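Filed under: Robotics Club / Member Guides / Simulator

SECTION 3: YOUR FIRST TIDY-UP RUN IN FUTENT

By now you should have Futent installed and the practice house loaded. Well done, because that is the fiddly part! This section takes you through driving both arms for the first time, and it covers everything you need for the Plidbridge club challenge. Set aside one club session for it and work with a partner if you can — one of you drives and the other reads the steps aloud.

3.1 Waking up the arms

1. Open the Hasteo control panel and choose Two Arms from the robot list.
2. Plug in both hand controllers before you press Connect. Left goes in first.
3. Press Connect and wait for the two green ticks.
4. Hold both triggers, then let go. The grippers should close and open again in the simulator window.

Note: if only one tick shows, swap the controller leads over and press Connect again.

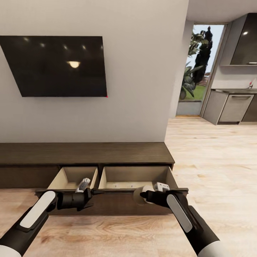
Drawers are our favourite first job, and they make a lovely test of whether you can think about two hands at once. Bring each arm in slowly, with the wrist above the drawer and the fingertip leading. With both drawers of the long brown console pulled out, as they are here, you have one for each gripper, and the left one is the narrower of the two, so go gently on that side. Keep your elbows wide. New drivers nearly always let the forearms drift together in the middle, and then neither arm has anywhere to go.

Caution: never save a run while a gripper is overlapping a drawer front. The file will load, but the physics will fling everything across the room the moment you press play. (Great fun once. Less fun when it is your partner's run.)

3.2 Picking things up from the floor

5. Drive the base up to the object and stop before the arms can reach it.
6. Tilt the view down until you can see both fingertips.
7. Lower one arm at a time. Choose the arm that has the clearest path.
8. Close the trigger slowly until the grip bar turns blue, then lift.

Round things roll, so for your first few tries use the second arm as a fence on the far side.

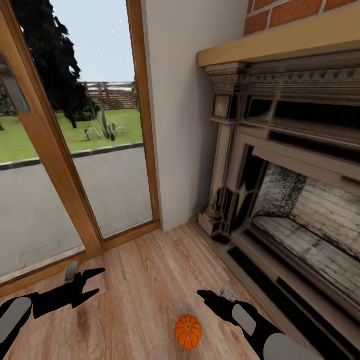 Do both arms have to touch the object for the pick-up to count?
Only one has to grip it. The other can help, hover or stay parked, and the score is the same.

3.3 Planning a route

Once you can pick up and put down without holding your breath, it is time to move about the house. Uzma Sial, who wrote our scoring sheet, gives marks for a calm route as well as for a tidy room, so it pays to look before you drive.

9. Park the robot and fold both arms in with the Home button.
10. Turn the view slowly through a full circle and pick out anything lying on the floor.
11. Write down the order you want to collect things in.
12. Drive to the first one with the speed slider on 2.

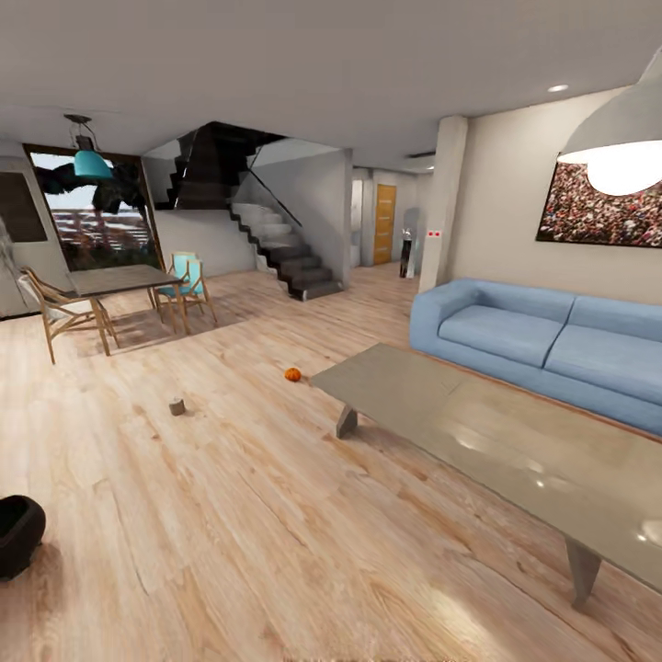 Keep that slider low until you have done the whole route at least once. You can push it up to 3 on long straight stretches, but bring it back before you turn, especially near furniture legs. If you do clip something, stop and let the room settle, then reverse out the way you came. Restarting costs you more marks than a small bump does, so stick with it!

Note: each run is capped at 2000 log lines. The counter sits in the bottom bar of the Hasteo panel and turns amber when you are getting close. Press Save Run before it fills up, or the end of your run will be missing.

3.4 Finishing and handing in

13. Bring both arms clear of any furniture.
14. Open both grippers and press Save Run.
15. Name the file with your team name and run number, and drop it in the Bangash shared folder.
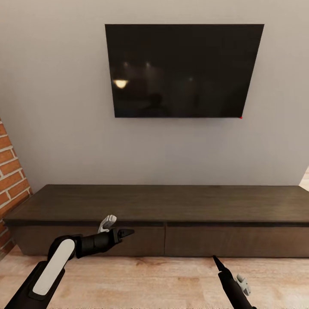
Plidbridge, October

Challenge runs open to all teams this month. Each team may hand in three runs and we will score the best one, so do send us your early tries as well — we love seeing how much people improve. If Futent asks you to update on the day, choose Later and carry on with the version you practised on. Section 4 covers opening your saved runs and playing them back at half speed.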